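# Skeller cotton napkins in red, after a summer of use

I bought a set of these for the porch table, and by September they had been through more spaghetti suppers than I'd like to admit, so I feel ready to say something useful about them.
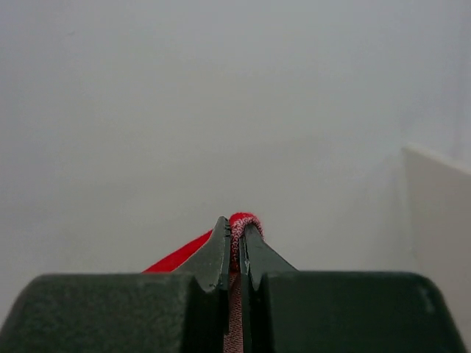
Do they get softer with washing?

They do soften, but you'll need to be patient – mine felt stiff as a paper bag until the third or fourth wash, and after that they turned lovely and easy to fold. I wash them in cold water with the dish towels and hang them up on Sunday evening. The first wash turned the water pink, so please keep them away from anything white!

My old Rolland napkins were thinner and dried faster, I'll give them that, but the hems came undone and these have held. One corner has a loose thread I keep meaning to snip. At 2 dollars apiece I have no complaints, and I've already ordered a few more for my sister (she wanted the green).

4 out of 5 from me, with the point off for that pink water.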